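# Delex 2 planner handles moving belts

Flelari has released version 2 of Delex, its motion planning software for small robot cells. The update lets a planner track parts on a conveyor and work out a grasp while the belt is running. Until now, users had to stop the belt before calling a pick.

The release was tested on a bench cell with a long green conveyor, a blue parts bin and foam blocks.
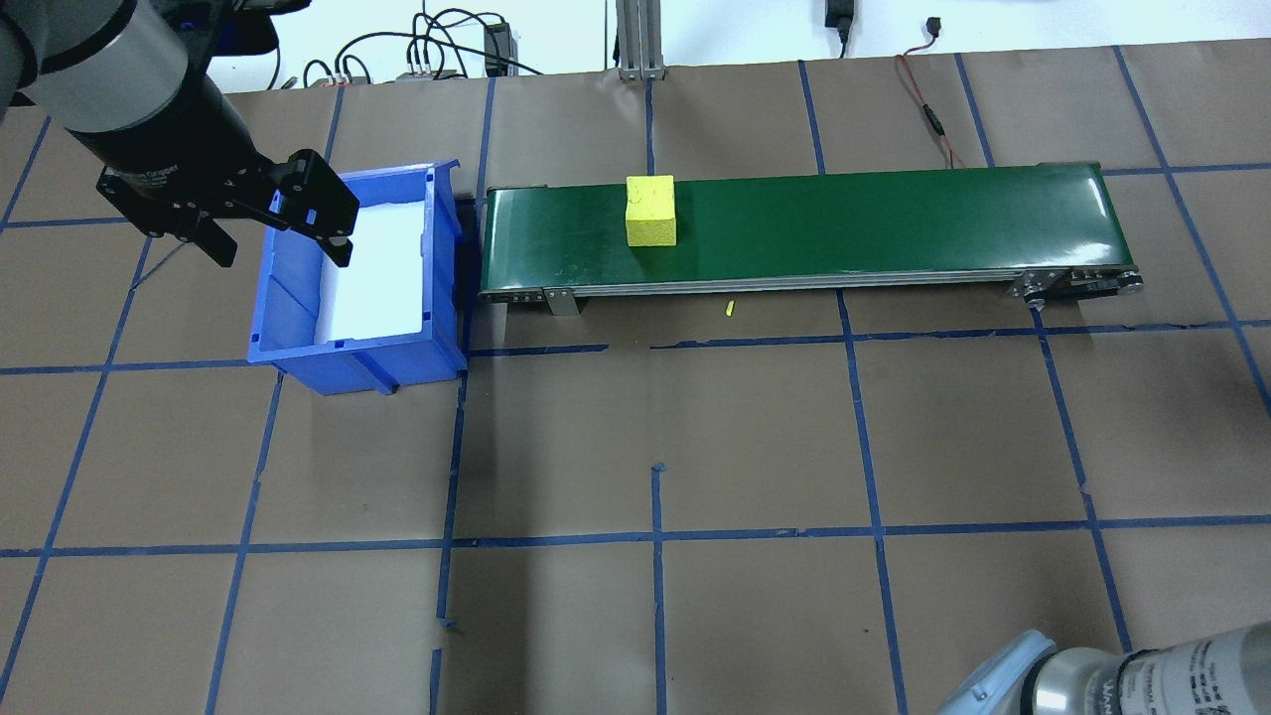 ## One scene for two arms

Delex now keeps a single collision model for both arms. Each arm reserves the space it needs, and the other plans around it. Flelari says the median planning time in its own tests was 56 milliseconds over 841 plans.

Calibration has been shortened as well. The new routine reads the corners of a taped grid on the work surface and takes 90 seconds. Teach pendants are still needed to enable the arms and clear faults.

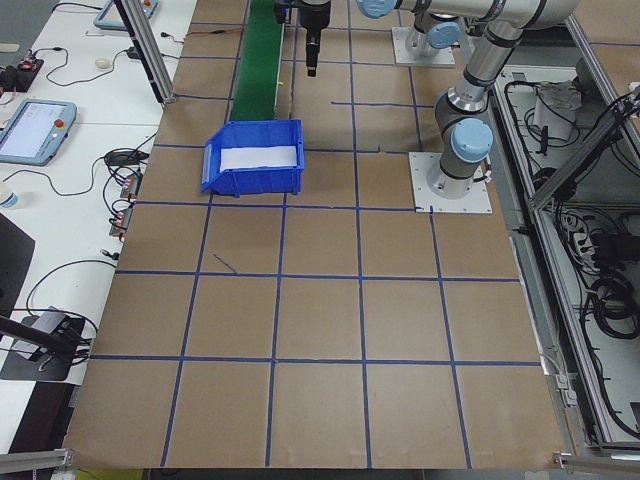 ## Availability

The update is free for current licence holders and will be ready to download in January. Drivers for Lisuten grippers are included. Support for the Agbayani perception module is still in beta, and glossy belts can throw off its depth readings. Flelari recommends a matte belt colour for now. 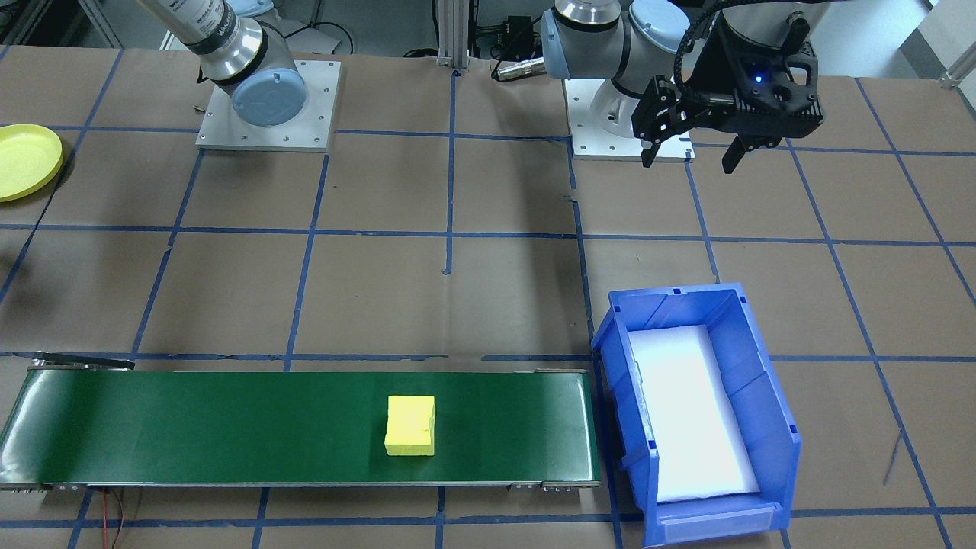

*The two-arm test cell, with a yellow block on the conveyor and the foam-lined bin at its end.*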